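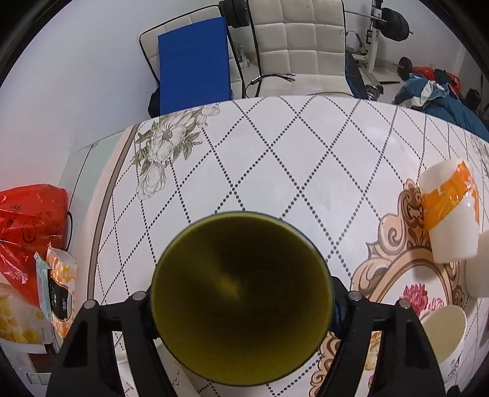

Ramesh Mathur wants to know whether his daughter has to speak a word of Swedish before her class is paired with the one in Ullberg. She does not. Most of the Ullberg kids don't speak a word of English either, and so far this has slowed down only the adults.

His was one of many questions that came in after the parent evening. The rest are below, tidied up a little.

What is the Drondbridge-Ullberg preschool exchange?

Classrooms in Drondbridge are matched with classrooms in Ullberg for one school year. The children swap drawings, songs, recordings and the occasional pressed leaf. Teachers swap lesson plans and complaints about the mail.

Which ages can take part?

Children in the pre-K rooms, ages four and five. Younger siblings may contribute scribbles, which will be forwarded without comment.

Does my child travel anywhere?

No. Two teachers from each side travel in June. Your child stays home and hears about it at length.

What does it cost?

Families pay $75 for the year. That covers postage, art paper and the songbook. If the fee is a problem, tell the office and it goes away - no forms, no interview.

What is the Lirnuvau box?

Lirnuvau is the name the children voted for. It means nothing in any language we have checked. The box goes back and forth between the paired rooms, and each class adds something before sending it on. Please keep food out of it. We had a cheese year and do not want another.

Are there video calls?

Two per term, during the school morning here and the afternoon there. Expect a lot of waving and one child describing a dog. Calls are not recorded.

Will photos of my child be shared?

Only if you signed the blue form. If you can't remember signing it, you probably didn't, and it is probably in the backpack.

Can we choose the partner class?

No. Nisha Bhatt does the matching by class size and daily schedule, and she has heard all the arguments.

Who do I talk to if I have missed the sign-up?

The sign-up closes Mon 23 September at the end of the school day. After that, your child's room can still join in the Bisht songs project, a smaller program with over 5 schools in it and far less glue. Ask at the front desk for the Bisht sheet.

Can grandparents help?

Yes, especially with packing the box. Bring your own tape.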